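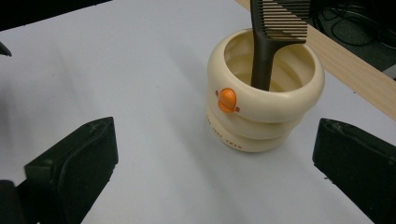

Small Household Objects, Unit 4: Open Containers and What Goes in Them

Last updated: August 17, 2021

These notes cover the second half of the unit. Read them before the workshop and bring one container from home, along with something long that you normally keep in it. A comb, a toothbrush or a wooden spoon will do.

1. The upright holder

A cup with a comb in it is a holder, whatever it was sold as. In the Skudine catalog the same short, round form is listed in three places: bathroom, desk and kitchen. We treat it by what it does. It keeps a long object upright, with one end out where a hand can reach it.

Three measurements matter: inside depth, width of the mouth, and weight when empty. Write them down in that order on your sheet. Students often measure the outside height and use it as depth. On a thick-bottomed cup this gives a wrong answer.

2. Tipping

A long handle in a short cup leans. It rests on the rim at one point and on the floor of the cup at another, and the part above the rim pulls toward the leaning side. A wide-toothed comb puts its widest part at the top, so it is a harder case than a pencil.

The Roy cup in our set weighs 700 grams and will stand with nearly anything in it. Lighter cups need to be tested one at a time. Put the object in, turn it a quarter turn, let go, and wait. Do this four times and note any position in which the cup rocks.

3. Ribs, bands and rims

Stacked bands on the outside of a cup give the fingers a place to sit. They also collect dust and soap in the grooves - look there first when you judge how easy a piece is to clean. If the inside follows the same ridges, check those too. A thick rounded rim is comfortable to lift by and is less likely to chip than a thin one.

Small decoration, such as a button or a colored dot, helps people set the cup down facing the same way each time. Include it in your sketch. Lettering that runs around a curve should be copied only as far as you can read it from the front.

4. The empty cup

Always look at the container a second time with nothing in it. Set it on a plain white board with clear space on all sides. The proportions are easier to judge, and you can see how wide the mouth is compared with the body. 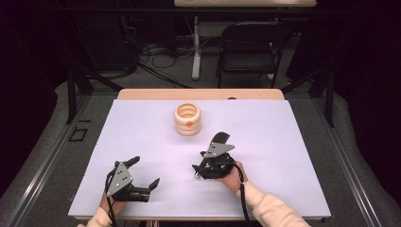 5. Homework

Choose one cup from the Hidoment shelf list, items 860 to 1262, and fill in a full sheet for it. Add a half-page on what you would keep in it and where it would stand.

The reading is the Trillness booklet, pages 1 to 35. Skip the section on glazes - we come back to it in November. Sheets go in the tray by the door.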